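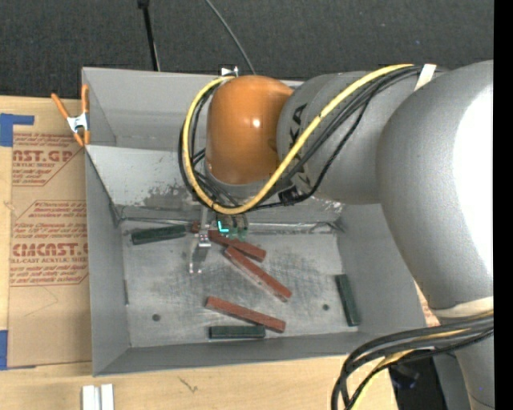

Learning for Manipulation
Lecture 2: Collecting the examples
Laboratory in room 103, Ciobanu building, Hisar campus

1. Where we are

Last week we treated the learning part as if the data were already there. We had pairs of an input and a label, we wrote down the loss, and we went on to the network. In this lecture we go one step back and ask how such pairs come into being when the input is a camera image of some blocks in a bin and the label says whether a grasp succeeded. The method is simple to state. The arm tries many times, and for each try we write down what it saw, what it did and what was the result.

Please read section 4 before your first laboratory session. The remaining sections are for the written report.

2. What is one example

In this course one example is one attempt. An attempt starts when the arm is out of the camera's view and the "before" image is taken. It ends when the result has been decided and stored. Everything between these two moments belongs to the same record.

A record contains:

the image before the attempt
the chosen grasp point, in bin coordinates
the angle of the gripper around the vertical axis
the opening of the fingers before they go down
the force reading at closing
the image after the attempt
the result, success or failure
the version of the policy which chose the grasp

The last field is forgotten by almost every group in the first year they do this. If you change the policy in the middle of the collection and don't write it down, you will later have a set of examples from two different sources and no way to separate them. Training may still work. But when you want to explain a strange curve in the report, you will have nothing in your hand.

Images taken during the motion are also stored by Clomero, our logging program, but they are not part of the example as we define it. In them the arm hides a part of the bin, and often it hides exactly the block that is being grasped. You may use them for finding faults. Do not give them to the network in this exercise.

3. Why the blocks and the bin

Students ask every year why we do not start with cups, tools or fruit. Long rectangular blocks are a good first object for several reasons. A block has a short side which the fingers can close over, and a long side which is usually too long for them. So the angle matters, and the system must learn it. With balls it would have nothing to learn about the angle at all.

Blocks also come to rest in different ways. Some stay in the open, some lie against a wall, and some lie so near to each other that a finger has no place to go down between them. These are three different problems, although the object is the same. In your report I want to see the success rate for each of them separately.

The sloping walls of the bin help to bring blocks back towards the floor, but they don't solve everything. A block which rests along the foot of a wall is a hard case. If the fingers must close across its short side, one of the fingers would need to be where the wall is. A policy trained only on blocks in the middle will choose this grasp with great confidence, and the force reading will tell you what happened.

Colour is a separate matter. We use reddish-brown and dark green blocks. The colour has no influence on the grasp, and a good network should learn to ignore it. You can check this: take the test images, exchange the colours by software, and compare the predicted scores. If they change much, then the collection was probably not balanced. For example, the green blocks may have spent a long time by the walls while the reddish ones were in the middle.

4. Before you start a run

Go through this list together, one person reading and the other one checking.

Emergency stop within reach of the person who sits at the keyboard.
Cables have enough slack when the wrist is turned to both end positions. Turn it slowly by hand control and look at the loop the whole time.
Bin firmly fixed to the table. Try to push it with your hand.
Bin coordinates measured again if anybody has touched the bin. A shift of a few millimetres is hard to see by eye and very easy to see in the success rate.
Fingers clean, joints without play.
Lamps on and blinds down. The metal floor of the bin gives reflections, and in the afternoon these move across the image.
Enough free space on the disk.
Policy version written in the Clomero form.

Spare material and sheets may stay on the table if they are outside the reach of the arm and will not be moved during the run. When you move them, you change the background of all the following images. This is allowed between runs. In the middle of a run it is not.

5. How to choose the grasps

In the beginning there is no trained policy, so the first attempts are random. We sample a point inside the bin, an angle, and go down. Most of these attempts will fail, and many will close on nothing. This is normal and you should not be disappointed by it. The failures are examples too.

However, purely random points are a slow way to learn about blocks, because the floor is large in comparison with them. We therefore use a very simple rule for the first stage: find regions which differ in colour from the bin, sample a point near one of them, and take a random angle. It raises the share of useful attempts and still keeps the angles free. The first 2000 attempts are collected in this way and we name this part Clallura A.

After this we train a first network and let it choose. Here comes the danger I want you to remember. If the network always takes the grasp which it thinks is the best, it will collect more and more examples of what it already knows. The blocks by the wall will be tried only when nothing else remains. So a part of the attempts must stay random, and a part should be taken where the network is uncertain. The second stage goes on until the whole set has 3000 attempts.

Keep the proportion between these kinds of attempts constant during one run – and write it in the form.

6. Deciding the result

The label should be produced without a human if possible. We have two signals. The first is the opening of the fingers after the arm has lifted: if they are fully closed, nothing is between them. The second is the difference between the image before and the image after, with the block still held away from the bin.

When the signals agree, the label is accepted. When they disagree, the record goes into a separate folder and one of you looks at it in the evening. Typical cases are a block held at its very corner, a block lifted and then dropped, and a block which was only pushed to another place. For us a dropped block is a failure. A pushed block is a failure as well, even if it now lies in a better position than before.

Don't correct labels from memory. If the images don't show it clearly, remove the record and note the removal.

7. Resetting

After a success the arm opens the fingers above the bin and lets the block fall from a small height, at a random point. In this way the arrangement changes by itself and the run can continue. Still, please look at the bin from time to time. With no help the arrangement may get stuck: blocks collect along the walls, the policy fails, nothing moves, and the next image is almost the same as the previous one. One hour of such data is worth very little.

The rule in our laboratory is the following. If many attempts one after the other have changed nothing, pause the run, wait until the arm has stopped in its home position, mix the blocks by hand, and mark the pause in the log. Never put a hand in the bin while the program is only "waiting".

8. Splitting the data

Two neighbouring attempts in a run look very similar, particularly after a failure. If you divide the records randomly into training and test parts, nearly the same image can be in both. The test result will then look much better than it should. Split by run, with whole runs for testing, and choose them before you train anything.

9. For the report

Bring the draft on Tuesday. It should contain the success rate by stage and by position of the block, a table of removed records with the reason of removal, and the colour test from section 3. Add also one page on a fault you found during the collection, how you noticed it and which records it touched. Groups who found no fault should look again at the force readings, starting from the first run.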